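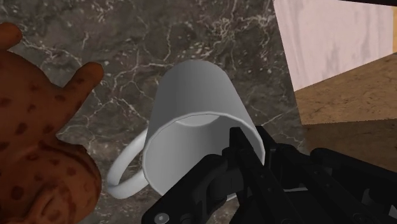
Goltura: A Homemade Hand Controller for a Simulated Kitchen Arm
Final project report, Wondthorpe Technical College
Shirley Penner and Nives Bortolotti
Advisor: Dr. Lehner

1. Summary

Goltura is a desktop hand controller that moves a robot arm in simulation. The controller was built from scrap aluminum, hobby potentiometers and a microcontroller board at the Lerkden shared workshop, on the electronics bench next to the laser cutter. The arm and the kitchen it works in exist only in software. The task was to approach a mug on a countertop, take it by the rim, lift it and set it down upright.

We ran 300 trials. The controller worked well enough to finish the task in most of them after the changes described in section 5. The main sources of failure were backlash in the wrist joint and poor control of finger depth when the finger goes inside the mug.

2. Requirements

The project proposal listed the following:

- 6 position inputs plus a separate trigger for the gripper
- readings sent to the simulator over USB, no wireless
- a frame that clamps to a table and can be carried by one person
- parts available at Lerkden or from the college stockroom
- a full log of each trial, saved without any action by the operator

A force feedback handle was in the first draft. Dr. Lehner asked us to drop it, and we did. Most of what we would have liked to know about contact with the mug could be read from the simulator log after the fact, though that is no help to the person holding the handle.

3. Mechanical build

The base is a flat aluminum plate with a bearing pressed into it. Above the bearing are two links cut from rectangular tube, and at the end of the second link is a three-joint wrist. The joint order does not copy the joint order of the arm in the simulator. The software reads the controller pose, works out where the handle is, and sends that as a target for the gripper. The arm solver then decides how to bend.

The first set of links was too heavy. With the handle released, the second link dropped onto the table and drove the simulated gripper straight into the counter. We drilled the tube along both faces and added a counterweight made from a stack of washers on a threaded rod. The counterweight can be slid along the rod and locked with a nut. It is set by hand at the start of a session so that the handle stays where it is left.

The wrist was harder. The printed brackets flexed, and the set screws holding the potentiometer shafts worked loose during use. Filing a flat on each shaft fixed the slip. The flex remains. We reprinted the brackets thicker, and that removed most of the play in pitch and roll but left some in yaw.

The trigger is a lever on the handle with a spring from a clothespin. Full squeeze closes the fingers, release opens them, and positions between are passed through as they are read. The bicycle brake lever we tried first was sturdier, but its travel was too long for small corrections.

4. Electronics and software

Each potentiometer is read by the board and smoothed with a moving average over 10 samples. Longer averages gave a steadier gripper but a lag that the operator could feel. Shorter ones let the noise through, and the fingers shook visibly on approach.

Wiring runs inside the tube where it can. The one exception is the wrist harness, which loops outside the last link because there was no room for it. This loop broke twice at the solder joint before we tied it down with heat shrink and a cable clip.

The simulator side is a single program that reads the serial port, applies the calibration table, clips the target to a box over the countertop, and writes the log. The calibration table came from moving each joint to its two end stops and recording the values. It has to be redone whenever a shaft is loosened. A wrong calibration is easy to spot in the wrist and very hard to spot in the base, where a small offset simply looks like bad aim by the operator.

Clipping was added after an early session in which a broken wire produced a full-scale reading and the arm swung through everything on the counter. Clipping limits position only. It does not limit speed, and we recommend adding that.

5. The scene

The counter is dark marble with pale veins. On it are the mug, a bowl, a plate, and several objects whose job is to be in the way, among them a brown animal figurine with a looped handle on its back. The arm stands on a block in front of the counter. The cracked brown wall texture was part of the base scene and was kept.
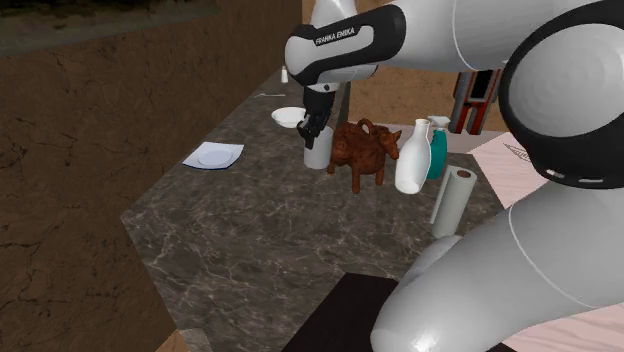
Figure 1. Fingers at the rim of the upright mug, with the figurine close on the right.

The figurine is the worst obstacle in the scene. In this position it is next to the mug, on the side where our operators liked to bring the wrist in. Both of us are right-handed and both of us rotated the handle the same way without noticing. The wrist then arrived low on the figurine side. Changing the approach to a straight descent, with all rotation done high above the counter, was a matter of practice and needed no new parts.

A rim grasp was chosen over a side grasp for two reasons. It needs less rotation from the wrist, where our controller is weakest, and it leaves the rest of the mug clear of the fingers. The cost is that one finger has to go inside. If it goes in too deep, the palm of the gripper meets the rim before the fingers close. If it is too shallow, the mug turns in the fingers as it lifts.

Camera choice mattered more than we had planned for. The operator sees only the screen, so depth has to be judged from flat images. From a view beside the arm the height of the fingers over the counter is easy to read but the front-to-back distance is not. A view from low near the pedestal gives better context for the whole reach and is poor for the final closing motion, with the mug at the far end of the counter and small on the screen. We ended up using a wide view for the approach and a close view at the gripper for the grasp, switched with a foot pedal taken from a broken sewing machine.
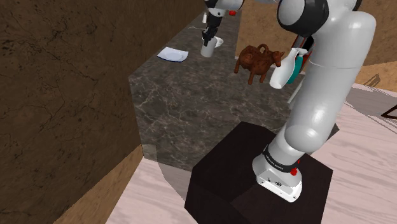 Figure 2. Wide view from the pedestal side. Gripper above the mug at the far end of the counter, bowl to the right of the mug.

6. Trials

The 300 trials were split evenly between the two of us. A trial was marked complete if the mug was lifted clear, moved, and left standing upright on the counter. A mug left on its side was a failure even if it had been lifted correctly, and so was any trial stopped by the operator. The program logged 3297 contact events across all trials, counting every start of contact between the gripper and any object or the counter.

The contact log was more useful than the pass or fail mark. Early trials show repeated short contacts between the outer finger and the side of the mug, which fits an operator feeling for the edge with no sense of touch. Later trials show fewer of these and more contacts on the inside wall. Counter contacts nearly vanish once the counterweight was set properly.

Failures sort into these groups, most common first:

- mug tipped by the inner finger during closing
- mug turned in the fingers during lift, then set down off its base
- wrist contact with the figurine
- lost signal from the wrist harness

The first group is where the yaw play shows up. With the finger already inside the mug, a small error in yaw pushes the rim sideways. The operator corrects, the bracket takes up its slack in the other direction, and the correction arrives late and too large. Once the mug is down, a finger in the opening can sometimes be used to drag it, but we did not manage a reliable way of standing it back up with this controller.

7. Remaining work

Replace the yaw potentiometer with a magnetic encoder. Lerkden has them in stock and the bracket has already been drawn. Add the speed limit. Move the wrist wiring inside the link, which means a wider tube and a new counterweight setting.

Nives has also started on a second handle, smaller and with the trigger under the index finger. It fits the existing wrist but has not been calibrated — the trials reported above all used the first handle.

The frame, board and wiring diagram are stored in the project cabinet at Lerkden, second shelf. The clamp is borrowed and needs to go back to the wood shop.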